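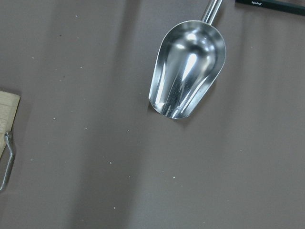 ## Re: [Darnport-kitchen] Ice and dry goods for the summer fair

Dear all,

thank you for the many replies. I answer Ayodele first.

On 18 November 2019 Ayodele Okafor wrote:

> Last year we ran out of rice flour before noon and the line went back to the gate. Can we order earlier this time? Also, I still don't know which hall we get, Issa or Humham. Somebody please tell me before I print the map.

We get Humham. The letter from the town has the number 2444, please put it on all papers when you write to them. The hall is ours from the evening before, so we can carry in the tables without hurry.

About the flour: I asked the mill in Tronau. They can deliver in May, but they want the order in writing and the smallest amount is 30 kilos. I think we should take it. What is left can stay dry until autumn if the bags are closed well.

Two things I still need from you:

- who can drive to Tronau, if the mill cannot deliver
- who has a steel scoop to lend. We need three, one for each bin, so that the nut flour is never mixed with the others.

Please write your name on your things with tape.

With kind regards,
Jadwiga Ziółkowski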